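Mellent fellowship counts its members again, and the number goes up

January 7, 2026
2 min read

We use cookies to remember your settings and to count visits. Accept | Manage

The Nurmi Fellowship, the independent church based in Mellent, says it gained 128 members last year. The figure comes from a statement read to the congregation in December and posted on its website the same evening. It would be the largest yearly gain the church has ever claimed.

What the statement means by "member" is harder to pin down. Until recently a person had to be baptized and then attend for a full year before being entered on the roll. Under the current rule, anyone who fills out a welcome card and comes to two services can be listed. The statement does not mention the change.

Aatos Tikkanen, the senior pastor, said the old rule was "a fence we built ourselves" and that the church had always counted people who were serious about coming. Asked how many of the new members had been baptized, he gave a figure of 13, then said he would have to check it. His office had not sent a corrected number by the time this item was posted.

Eun-ji Gil, who teaches religious history in Uritz and has followed the fellowship for years, is not impressed. Churches redraw their membership rules all the time, she said, and there is nothing wrong with that. "But you can't change the ruler and then announce that the child has grown."

Gil also questioned a line in the statement calling the new rule a return to the practice of the founder, Ilari Peltonen. The sermons of his that survive in print say very little about membership. In one of them he complains about people who sign things at the door and are never seen again.

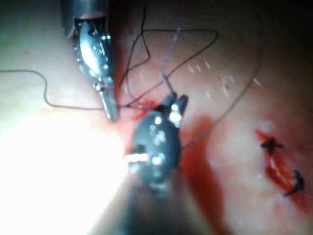 Pastor Tikkanen says the claim rests on letters held by the founder's family, which have not been published. Vilja Lappalainen, who handles the church's records, confirmed that the letters exist but said she had read only a few of them and could not say which one was meant.

The sister congregation in Serkow has kept the older rule and reported no growth for the year. Its pastor, Ville Karppinen, declined to comment on the Mellent figures. He did say that his own roll is open to any member who wants to look at it. The Mellent roll is not, and Tikkanen said there are no plans to open it.

Related items
Serkow congregation votes to keep its evening service
Who owns a founder's letters?
Uritz lecture series on small churches returns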